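Chapter 6
Ground Transportation for Groups and Events

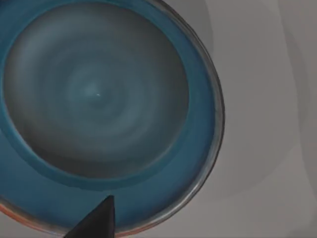 Figure 6.1 A large round dish with a blue glaze.

14 shares | 2 comments

When a company brings its staff together for a meeting, the first service that most guests receive is a ride. They may have been traveling since early morning, and they judge the event in part by how long they wait at the curb. Ground transportation is often a small line in the budget, yet mistakes in this area are seen by every guest. This chapter explains how a planner moves people between hotels, meeting sites, and evening venues once they have reached the host city.

The chapter deals mainly with shuttle service. Private car service was covered in Chapter 5, and charter coaches for trips between cities are treated in Chapter 7. A shuttle, as the term is used in this book, is a vehicle that runs a fixed route on a posted schedule for the use of one group. The route may operate for a single evening or for a full week.

6.1 The Route and the Load

Planning begins with the load, meaning the number of people who need to travel during the busiest period. This number is seldom the same as the number of people registered. Some guests walk, some drive their own cars, and some skip the session. A planner who books seats for every name on the list will pay for empty vehicles, while one who books too few will leave guests standing outside the hotel.

Consider the yearly sales meeting held each July in Prundville by Alum, a maker of kitchen fittings. The meeting draws 2000 guests, of whom 1313 stay at hotels beyond walking distance of the hall. The transportation contract is held by Inskip, a regional coach operator. On opening morning, the largest of the outlying hotels must send 200 people to the hall before the first session. If each coach seats 50, four full loads are needed. Two coaches making two trips each can do the work, but only if the round trip, with loading time, fits the period allowed.

The round trip is the figure most often misjudged. Driving time on a map does not include the time guests take to board, the wait at a crowded drop-off lane, or the turn back toward the hotel. Planners should ride the route at the hour it will be used — a quiet afternoon test says little about a weekday morning.

6.2 Staging Areas

A staging area is the place where vehicles wait between trips. At the Prundville meeting, coaches are held at the Eten lot, east of the hall, and are called forward by radio as the loading lane clears. The lot must allow large vehicles to enter and leave without backing up. Drivers also need access to restrooms and drinking water. Written permission to use the lot should be obtained before the schedule is printed, and a copy should be carried by the dispatcher on duty.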